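The Case for Folding Flat
Poonam Bajpai
10/6/24

The short-sleeved shirt with a collar is the garment most often folded badly. A crew-neck T-shirt forgives almost anything. A dress shirt usually goes on a hanger and avoids the question. The collared knit shirt falls between the two: too casual for the closet rod, too structured for the pile. Most households fold it in the air, against the chest, with the chin holding the collar. I think this method should be dropped.

My objection is mechanical. A knit shirt held up by two points hangs from those points. The fabric between them sags, the side seams swing forward, and the fold line lands wherever gravity puts it. On a surface the weight is carried everywhere, and the fold line can be placed by hand. A surface also shows when the shirt is crooked, and this can be corrected before the first fold is made.

I ran the laundry room of a small residential hotel, the Orkwood, for nine years. It had 86 rooms, and staff shirts went through in batches. When I arrived, folding was done standing, over the basket. Ramesh Sengar, who had the job before me, defended this on grounds of speed. A chest fold is indeed quicker by a few seconds. What it costs shows up later, at the shelf, where stacks lean and the shirts at the bottom have to be done again.

The surface

Use a hard, smooth surface larger than the shirt with the sleeves out. A bed is the usual choice and a poor one. The mattress gives under the palm, so pressing out a wrinkle makes a dent, and the dent makes another wrinkle. Padded ironing boards are too narrow for any adult shirt. A kitchen counter is good if it is dry. A clean stone or tile floor is excellent, apart from what it does to the knees.

Contrast helps more than people expect. Anju Kashyap, who took over the room after me, replaced a white laminate table with a dark one and found that pale shirts were easier to square up on it. The hem and the sleeve edges read clearly. On a white table a light shirt has to be checked by feel.

The starting position

Lay the shirt down whole, with both sleeves out, and do nothing else until it is flat. It will seldom land straight. A shirt lying at a slant does not have to be turned to face the folder. It only has to be square to itself, with the hem level and the shoulders matched. Two hands should work apart from each other at this stage, one near a sleeve and one near the collar, so that the cloth between them can be drawn smooth.

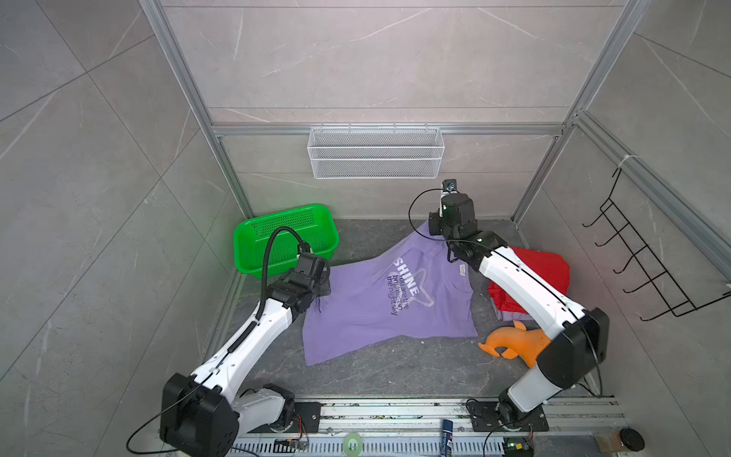 The collar

Opinions differ on the collar, and mine is firm. It should be turned down and smoothed before anything else is folded, and it should finish on top. A collar folded under takes the weight of the stack and sets with a crease across the points. Pressing will remove the crease, but a knit shirt should not need pressing.

Jitendra Chaudhary, who sells shelving under the Cimurico name, argues for standing shirts on edge in a drawer, collar inward. I have tried it. It works for T-shirts. A collared shirt on edge is thicker at one end than at the other, and the row fans out until the drawer catches. A shelf 420 mm deep, with shirts lying flat and collars alternating front and back, holds a level stack of up to 9 without leaning.

The basket

Keep the basket beside the surface and off it. Once a basket occupies part of the table, the working area shrinks and the sleeves begin to hang over the edge. Folded shirts should go to the shelf directly. Returning them to the basket undoes the edges, and I have watched careful people do it for years.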